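About Jirby

Jirby teaches robots to fold things. We are a small company in Grindstead, and we have now folded 3,577 items, a fair number of them on purpose.

Most firms use this page to tell you about their values. We would sooner tell you about April, when our first folding arm, the Hokska, refused to let go. A fault in the grip sensor told it that it was holding nothing, so it squeezed harder, and went on squeezing at full force for 12 minutes with a tablecloth in its fingers. The stop button worked perfectly. It was also on the far side of the arm, where only the tablecloth could reach it.

No one was hurt. We did lose the tablecloth and most of our confidence.

What we changed:

Every arm has two stop buttons, both on the human side.
Grip force has a mechanical limit which the software can't argue with.
If the two grip sensors disagree, the fingers open. Things get dropped. We can live with that.
Each new arm does 500 supervised lifts before it goes anywhere near a customer.

The Yakubu, our current model, passed 98 per cent of its lifts on its last check. The rest ended up on the floor, and we wrote every one of them down. 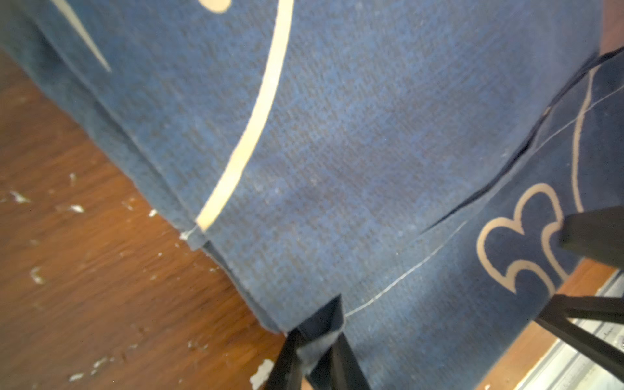
One customer wrote to say that she'd take a dropped sheet over a trapped finger any day, but could we please make the button bigger.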